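Budget for the Table, Not Only the Arms

Most equipment requests for robot work that cross my desk have the same shape. One large line for the machine, a smaller line for the grippers, and then a row called "miscellaneous" that somebody filled in last. I think that order is wrong, and I think it costs small labs more than any bad choice of vendor.

Our own plan at Drulbridge was no better. The first draft went in with 4 lines of hardware and a single line for everything the hardware would touch. When June came we had spent the second line almost entirely on foam, tape, cable and replacement fingers, and we were borrowing from the travel budget to buy more.

The case for planning from the task outward is easy to make with bottle handling. A full glass bottle is heavy for its size, smooth, and round. Held at an angle, it puts a turning load on the wrist that a payload figure on a data sheet does not describe. The sheet gives a mass. It seldom says at what reach, at what tilt, or for how long. A buyer who asks for those numbers before signing will get a different quote, and sometimes a different arm. 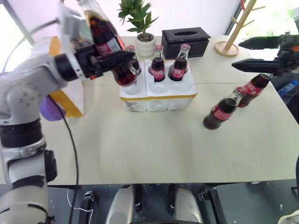
Bottle handling with two grippers and a molded foam holder.

The holder deserves its own line. Molded styrofoam is cheap and it is kind to glass, but it dents, and a dented slot changes the task. If results from one month are to be compared with results from the next, the foam has to be treated as a wear part, bought in quantity and replaced on a schedule. We now order 10 at a time. The Kiro group does the same with machined holders and pays far more up front. I am not convinced they save anything, as their fixtures go out of date whenever the bottle changes.

The same goes for fingers. Plurkitz quoted us a gripper with one spare pair. We asked for six and were told this was unusual. It should be normal. Long fingers working close to a tabletop will hit it, and an arm waiting on a part is still being paid for.

Second arms are where I part ways with the usual advice. The Shin proposal put the second arm in year two, on the grounds that one arm could prove the method first. For any task that may need a handover or a regrasp, that delay buys a year of data on a different problem. Buy both, or choose a one-arm task and say so in the request.

Floor space, mounting and cable routing also need figures – real ones, with a drawing attached. Leave the miscellaneous row blank until every object on the table has a price and a replacement date next to it.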